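Sorting the Breakfast: What Is Left on the Tray and Where It Goes
Student project report, second-year module Household and Waste
Authors: Emiliano Salinas and Jadwiga Grabowska
Submitted: 2016-06-18

1. Why we chose this subject

In the student house Fovstead, where both of us live, breakfast is served on trays. When a person has finished, the tray goes back to the hatch and everything on it must be separated: dishes to one side, food remains to another, packaging to a third. We noticed that many residents do the first part well and the last part badly. The most difficult object is the drinks carton. It looks like paper, so people put it with paper.

Our supervisor, Mrs Ziółkowski, advised us to keep the subject small, and so we looked only at the breakfast tray and mostly at the carton.

2. What a carton is made of

A milk carton is mainly paperboard, with thin layers of plastic on both sides. Cartons for long-life milk have also a layer of aluminium. In our town they go to the container for light packaging, together with tins and plastic bottles. The rules are different in other towns, and this explains a part of the confusion, as many residents come from abroad.

The carton also takes much space if it is thrown away in its full form. For this reason we ask to press it before it goes in the bin. 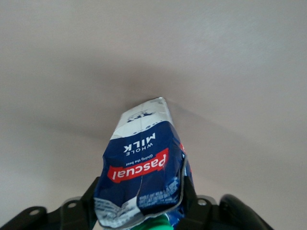

We compared three ways of pressing. The first is to squeeze the middle with one hand, which is quick but leaves air in the corners. The second is to open the folded ears at the top and bottom and press it flat on the table. The third is to roll it from the bottom, like a tube of toothpaste. The second way gave us the flattest result, but most residents told us they would never do it in the morning. We think that a carton squeezed in the middle is still much better than a full one, and we wrote this on the poster.

3. The survey

We gave a short questionnaire to 40 residents. They had to say where they put the carton, the yoghurt cup, the paper napkin and the tea bag. The tea bag had the best answers. For the carton, 10 persons chose the paper bin and nearly all of these gave the same reason - it feels like cardboard in the hand.

4. The tray and the order of clearing

For the practical part we worked with a tray of breakfast items on a large table. We wanted to find an order of clearing which a person can remember without a list. We decided to start with packaging, then food remains, and dishes at the end, because the dishes are heavy and they keep the tray stable.

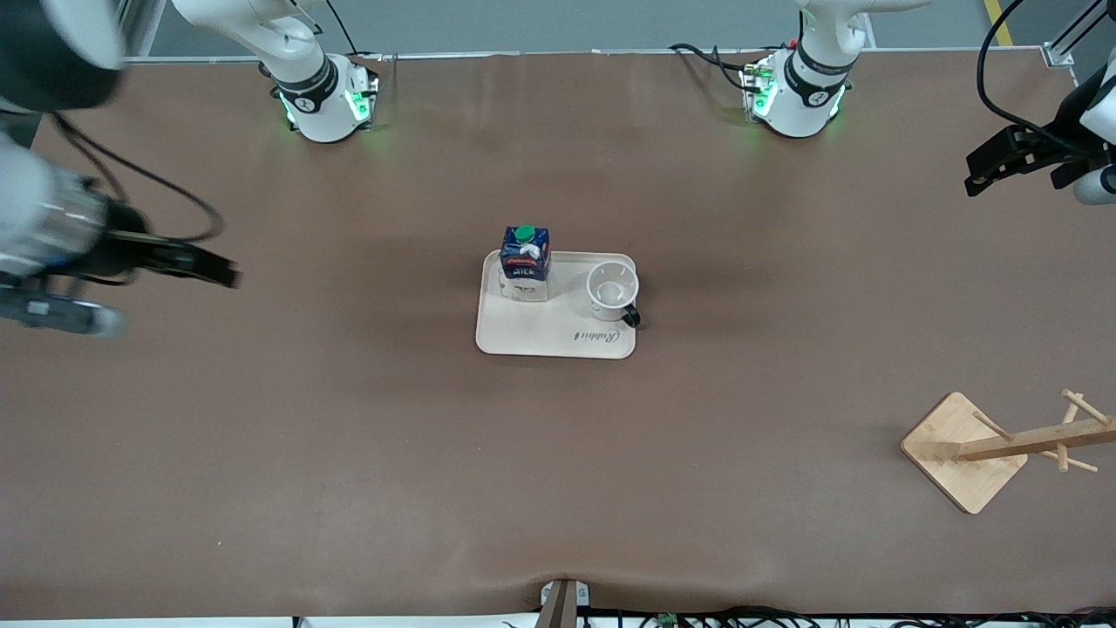 Figure 2. The cream-coloured tray near the middle of the brown worktable.

It helped us to have free table on all sides of the tray. At the hatch in Fovstead there is only a narrow shelf, so one thing is put on top of another and the packaging comes to the bin with the spoon still in it. We propose to move the shelf lower and to make it wider.

5. What we would do differently

The questionnaire was only in English. Some questions were understood wrongly, especially the word "carton", which in several languages means any cardboard. We will repeat it in August with small drawings next to each question.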